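Lamolel, after a winter of using it

I came to Lamolel in January, when the four of us at our little design outfit in Cototthorpe finally admitted that keeping product plans in a shared spreadsheet was driving us up the wall. We had tried Nisbet for a while before that (lovely to look at, but so slow once a plan grew past a page or two), so I was ready to be pleased, and mostly I have been!

Getting our old plans in was the part I dreaded. The spreadsheet had 2860 rows, and Lamolel takes 2000 at a time, so I split the file in two, made a pot of tea and had everything in before lunch. Dates came across nicely. Tags did not, and I spent a rather dull afternoon putting them back by hand.

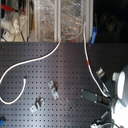
A breadboard, with a clear enclosure behind it.

What I use most is the comments panel. You can pin a remark to any item on the plan, and it stays there when the item is moved to another month, something Nisbet never managed for us. Clients can reply without signing up for an account, and ours have taken to it very happily. The search is good too, though it ignores archived items unless you tick a box at the bottom of the menu, and I was a good few weeks in before I spotted that.

Now, the price. We pay £59 a month for the small team plan, and it goes up to £79 if you want the calendar link to Ora, our time-tracking program. I do think that ought to be included, and I have written to tell them so (a very polite reply came back, but no promises). The phone app is fine for reading and fiddly for everything else.

Four stars from me. I would make it five if the tags came through properly, and we have just renewed for another year.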